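A Day at the Gustik Laundry Open House

I've been folding towels since I was tall enough to reach the kitchen table, and I still can't do a fitted sheet. So when my cousin Marlies Ruchti told me the commercial laundry where she works was opening its doors to families and neighbors, I said yes before she got to the part about the free coffee. The place is called Gustik, it's out on the far side of Drestow past the rail yard, and it washes linens for hotels, two clinics and (this surprised me) a swimming club.

Getting there: take the 202 bus to the end of the line and walk back one block. I missed that second part and went the wrong way along a fence for a while. The date was November 14, 2019, and it was cold enough that walking into the wash hall felt like a vacation.

The wash hall

Our group was led by Urs Gruber, who runs the floor in the mornings and has the kind of voice that carries over dryers. He took us past the sorting belts first. It's loud, it's humid, and it smells like every clean hotel bed you ever slept in. The big tunnel washer takes up one whole wall. Dirty things go in one end, clean things come out the other, and what I hadn't known is how much lifting there used to be in between. Urs has been there 30 years and he showed us the old hooks in the ceiling where the slings hung. He rubbed his shoulder the entire time he was talking about them. I don't think he noticed!

These days a conveyor does the hauling. The ironing line still has people on it, two to a machine, feeding sheets in by the corners. I could have watched that all afternoon. Marlies did a shift there for years and she says you stop thinking after the first hour and your hands just go.

The folding room

Then we went through a set of swinging doors into a much quieter room, and this was what I'd come for. Gustik is trying out robot arms on the small stuff — hand towels, cloths, the odd sizes that don't suit the big folding machines. Baiba Paulauskas looks after this part. She used to fold by hand at the long tables, and now she sets up the cloths, watches the arms, and writes down what went wrong. She told us the writing down was the bit she had to get used to.

A cloth is a hard thing for a machine, apparently. A box stays a box, but a towel is a different shape every time you put it down. Baiba talked a lot about corners and edges, and after ten minutes with her I was looking at hems like I'd never seen one before.
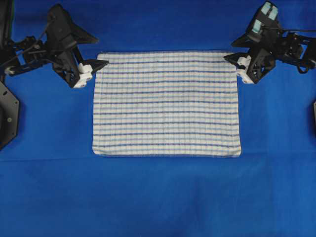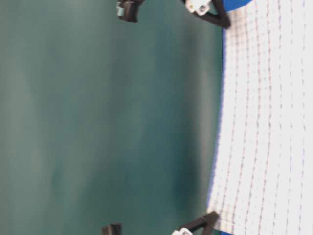
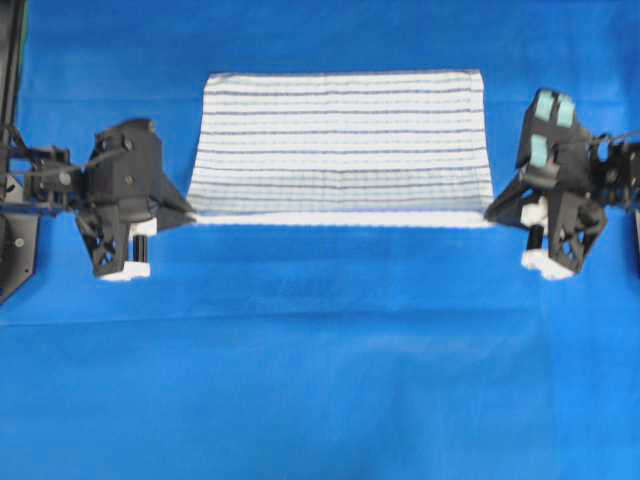
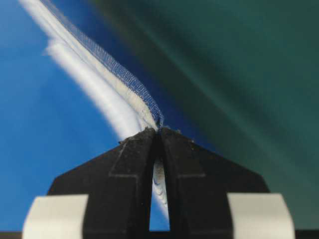

What the folders think of it

I asked the nosy question, of course. Are people losing their jobs over this? Urs said no one has so far, and that the hand-folding tables were always the hardest spot to keep filled. People do it for a season, their wrists start to complain, and they ask to move. Kilian Plattner, who still folds by hand, was more careful about it. He likes the work. He likes standing next to someone and talking while his hands are busy, and he told me the new room is too quiet for him. "I'd go nuts in there," was how he put it.

His brother Valentin went the other way and asked to be trained in September. He's on the arms with Baiba now and he's clearly having a great time. He says he goes home less sore but more tired in the head, and that he's caught himself studying dishtowels at his mother's house. The pay is a little better too, which Kilian mentioned before Valentin did.

What I hadn't thought about is how much the setup depends on people who already know cloth. Baiba can look at a towel and tell you which way it's going to slump when you pick it up. She got that from years at the tables, and I wondered out loud where the next Baiba comes from if fewer people start there. She said they've talked about it, and for now every trainee spends time at the hand tables first. Valentin grumbled about that and she gave him a look.

I got to try the tables myself at the end! There was a stack of hand towels and a sample fold pinned to a board, thirds and then half. Mine came out lopsided. Marlies refolded every one of them without breaking off her conversation.

If you go

They're planning another open day, and the sign-up sheet is at the front office. Groups are capped at 30, and you'll want flat shoes and a T-shirt under your coat for the wash hall. The coffee really was free, and the poppy seed cake came from Bodnár, the bakery by the bus stop — get there before the second tour lets out, or all you'll find is the plate.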